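Dernière mise à jour : 19 mai 2018

Ticket : bac gris, tri des jouets, salle Gundeck
État : ouvert (rouvert, pour être exact)
Demandeur : accueil Dorkoncombe
Priorité : basse, sauf pour les moins de six ans

Problème signalé
Le bac gris devait contenir les jouets à remettre en rayon à la ludothèque. Il contient désormais tout ce que les gens n'ont pas osé jeter. Le couvercle ne ferme plus, et l'étiquette « JOUETS » relève de l'optimisme.

Suivi 1
Bac vidé sur la table, trié, rempli à nouveau. Trois objets sans propriétaire connu sont partis dans le carton Khasawneh. Ticket fermé avec une certaine fierté.

Suivi 2
Ticket rouvert quatre jours plus tard. Le carton Khasawneh a été reversé dans le bac gris par une bonne âme qui trouvait dommage de garder deux contenants. Reprise du tri à zéro, par la droite, puisque tout s'y entasse.

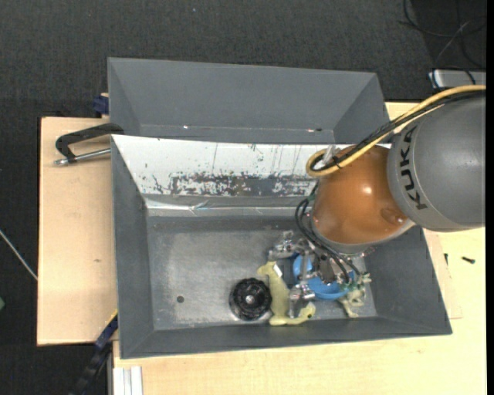
Suivi 3
Restent les cas litigieux. La bestiole allongée jaune-vert a gardé sa petite étiquette blanche : elle est donc classée « jouet », espèce à déterminer. L'accueil penche pour un lézard, l'atelier pour un chien fatigué. L'espèce n'étant pas un champ obligatoire du formulaire, on avance.

L'objet rond bleu vif ressemble à un bol. La dînette Unton le réclame, la cuisine aussi. Attribué à la dînette, qui a écrit la première et sans fautes.

La chose noire et ronde, au bord strié, a tout d'un bouton. Bouton de quoi, mystère. Tous les appareils de la salle ont été inspectés, aucun ne se plaint d'avoir perdu le sien. Mise en attente.

Solution provisoire
- Jouets avec étiquette : bac gris.
- Vaisselle, vraie ou fausse : étagère Unton.
- Boutons et autres énigmes : carton Khasawneh, à ne PLUS reverser dans le bac.

Suivi 4
Le couvercle ferme. Merci de ne pas s'asseoir dessus pour vérifier.

Tickets liés
Puzzle de février : il manque toujours le ciel
Carton Khasawneh : demande de couvercle
Étagère Unton : penche à gauche

Contact : support Dorkoncombe | © Dorkoncombe | Haut de page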